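Notebook, local ephemera table
May, Saturday, late afternoon
Posted by the cataloging desk

Back on the Zirkau trade cards. I have now been through the whole of the second box and I still don't believe the date on the lid. Whoever labeled it wrote "1880s" in pencil, and the county history repeats that as if it came from somewhere. It came from the lid.

What the cards say for themselves: Boment & Lawal, portraits and frames, upstairs over the feed store, Mill Street, "entrance by the side stair." No year on any of them. The street number is 193. As far as I can tell Mill Street wasn't numbered that high until the town renumbered it, and the council minutes put the renumbering well into the next decade. So either the card is later than the lid says or I have the wrong minutes. Pulled the minutes again. Same answer.

The claim that the studio made 2,000 portraits in its first year needs to go. It comes from the studio's own newspaper notice, and that notice also says they had the finest north light in the state. I would like to see one ledger page before I repeat either. The only ledger we have is from Bollholm, the framer, and it lists 841 frames sold to the studio over its whole run. People bought portraits without frames, sure. That many people? I doubt it.

Card backs: 3 have handwriting. One is a grocery list. One is a sum that doesn't add up. The third says "moved to Front St" with no name and no date, and it is in a different ink from anything else in the box -- could be a clerk, could be a collector decades on. Not using it as proof of a move until something else backs it up. The directory for the right year is missing its M pages, of course.

Also compared the lettering on the cards with the ad in the almanac. The big capitals look the same to me, but they look the same as half the job printing in the county, so that gets us nowhere. Scans are in the shared folder under the box number. Please don't rename them again.

To do: check the tax rolls for the feed store building. Ask the courthouse whether the side stair shows on any plan. Change the label on the lid to "undated" before somebody quotes it a second time.

Recent entries
Bollholm ledger, missing leaves
Zirkau almanac ads, first pass
Mill Street renumbering, what the minutes say
Box one, water stains and sorting
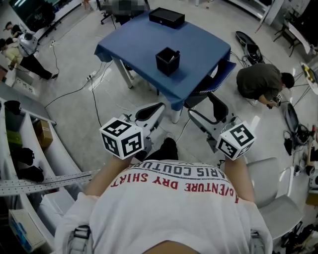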